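Renaming a product line without renaming the company

Zulludell has sold bathroom and kitchen fittings under its own name for long enough that the trade knows it. The products underneath that name were a different matter. When I was brought in to sort out the naming, the catalogue held 2398 items, and the names attached to them had been added by whoever was in charge of each range at the time. Some were place names, some were numbers with a letter on the end, and two ranges shared the same name in different finishes.

The client wanted a new corporate identity. I advised against it. The company name scored well with merchants and fitters, and the complaints in the call logs were nearly all about ordering the wrong part. A new logo does not fix a wrong part. We agreed to leave the parent name and its mark alone and to spend the budget on the layer below.

Sorting before naming

The first job was a spreadsheet. Every item got a row, a current name, a range, a buyer type and a note on whether the name appeared on the packaging, on the product, or only in the price list. That last column turned out to matter most. A name printed on a box can be changed at the next print run. A name moulded into a part stays until the tool is replaced, and the tooling schedule ran well past the end of my contract.

From the sheet we grouped the items into 6 families. The test for a family was whether a fitter would expect the parts to work together. Colour and price were ignored at this stage, although the sales side would have preferred to start with price.

The names

I worked from a list of 20 candidates, all made up, all two or three syllables. Real words had been ruled out early on, as most of the short ones in this class are already registered by somebody. Each candidate went through the same checks: a register search in the markets where the company sells, a read-aloud over a poor phone line, and a check that it could be typed correctly after being heard once.

Fuvska survived and became the name for the storage family. It has an awkward cluster of consonants in the middle, and I expected it to fail the phone check. It did lose a few points there, but people who misspelt it still found it in the search box, so we kept it. Olum went to taps and valves. It is short enough to fit on the smallest part in the range at a legible size, and the valve bodies leave very little room.

Rojanasak was the one existing name we kept. It came with a supplier agreement that requires the name to be shown in full on packaging and in print. We set it in the same type as the others and gave it the same position on the label. The agreement is silent on type size, so the family rule applies.

The remaining families use plain descriptions for now. I would sooner leave a family without a coined name than give it a weak one that has to be withdrawn later.

Label rules

The label order is fixed: parent name, family name, description, size, code. The code never changes position and is always the largest item after the description. In the old system it was printed in grey at the bottom, which explains a good part of the call log.

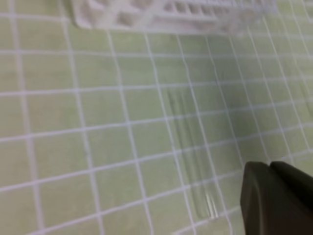 What is still open

The web shop has not caught up. It still lists items under the old names, with the new ones in brackets, and the filter treats the two as separate products. A redirect table exists but has not been loaded. The date I have been given is February.

The second open point is the price list. It is produced by a separate system that cuts names off at a fixed length, so Rojanasak loses its description entirely. I have asked for a longer field. If that is refused, the description will move to a line of its own and the list will gain pages.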